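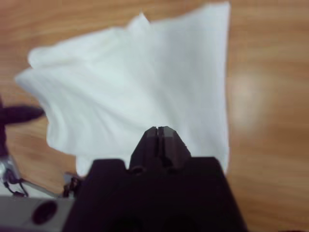

Wrist camera view, fingers closed in front of the cloth.

Two-arm build will not grab thin cloth reliably
Asked by Muthu Shetty, 2 February 2026

I am building a two-arm cloth handler on a wooden table at home. Printed fingers, Pastley servos. Rigid parts are fine. With thin white cotton the fingers either close above the fabric or slide over it. Out of 44 attempts, 16 held. Finger position was logged on every attempt and repeats well. In the next view the gripper is open at the hem.
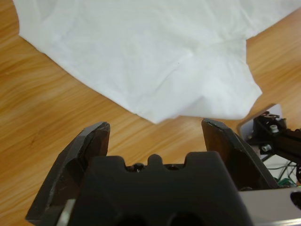 Mehrangiz Mazandarani

Check tip height before you change any parts. With the fingers spread that wide, the tips usually travel in an arc as they close, so the height you set when open is wrong when closed. Jog down with the gripper shut until the tips touch the wood, record that value, and use it as zero. Then approach 3 mm above it and descend slowly. Aim at a raised fold. A flat hem gives the fingers nothing to close on.

The grasp to copy is a gathered corner. The view below has the cloth pinched to a narrow point between the fingers, with the hem hanging above the table. 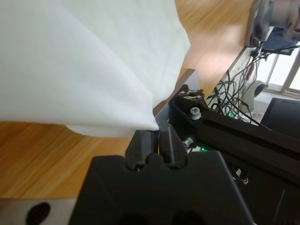 Houshang Naseri

Try rubber on the tips. Worked for me.

Mahsa Safavi

Agree with the zeroing procedure. On rubber: use a thin sheet, glued to the inner faces only. Anything on the outer edges will drag the cloth along during the approach. Also look at your closing current. On my Plurkon arms the default limit stopped the fingers early on soft material. I raised it in small steps and checked servo temperature after each run. Replace the pads when they glaze. Mine went roughly 4000 cycles.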